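Ticket 594: Countertop material shows visible tiling in kitchen preview
Product: Trandden Surface Library
Reported by: Sunita Ruiz-Ortega
Assigned to: Saturnino Villalobos
Priority: Normal
Status: Resolved

Report

Since the July update, the brown marble in the stone set repeats on any counter longer than one tile. The same cluster of white veins shows up four times along the island in our Esteban kitchen. Customers notice it right away. The granite and slate materials look fine in the same room file. I have cleared the cache and reloaded the library twice with no change.

Reply, Saturnino Villalobos, 9:40 am

Thanks. Please send the scale value from the material panel and tell me if the counter was drawn as one piece or joined from several. Also check whether "Use object mapping" is on.

Reply, Sunita Ruiz-Ortega, 10:15 am

Scale is 110. The island is one piece. Object mapping is off and the box is grayed out, so I can't turn it on.

Reply, Saturnino Villalobos, 11:30 am

Reproduced here on a clean install. The July update reset the mapping on every material tagged "veined" and locked the box. The 3000 pixel texture is still in the package, but the preview is loading the small thumbnail version and repeating it to fill the surface. Granite and slate don't carry the tag, which explains why you only see it on the marble.

Workaround until the patch is out:

1. Close the room file. Leave the library open.

2. In the material panel, right-click the marble and choose Duplicate. Give the copy a new name. The copy is not locked.

3. On the copy, remove the "veined" tag, turn on "Use object mapping" and set the scale to 100. Save.

4. Open the room file, assign the copy to the counter and render a close view from straight overhead. Look for the same vein shape showing up twice. With the mapping right, the veins run on across the slab with no seam.

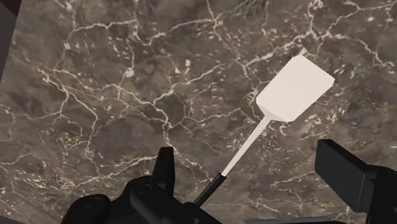

5. If you still get repeats, go to Preferences, Preview, and set texture quality to Full. Restart the program. The setting is not picked up until you do.

Reply, Sunita Ruiz-Ortega, 1:20 pm

Steps 1 to 4 fixed the island. The backsplash still repeated until I did step 5. Preview is slower now – a few seconds per view – but we can live with that. One question: will the patch overwrite my copy?

Reply, Saturnino Villalobos, 1:45 pm

No. Duplicates are stored in your user folder and the patch only touches the shared one. You can switch back to the original material afterward or keep the copy.

Internal note, Olga Carretero

Same cause as the Skarnach report on the walnut veneer. Linked the two. The tag reset is in the import script, so any third-party pack with "veined" materials will be hit too.

Reply, Saturnino Villalobos, 4:10 pm

Patch is posted under Downloads. Install it with the library closed, then set texture quality back to Auto if you want the faster preview.

Reply, Sunita Ruiz-Ortega, 4:50 pm

Installed. Original marble looks correct on the island and the backsplash with quality on Auto. OK to close.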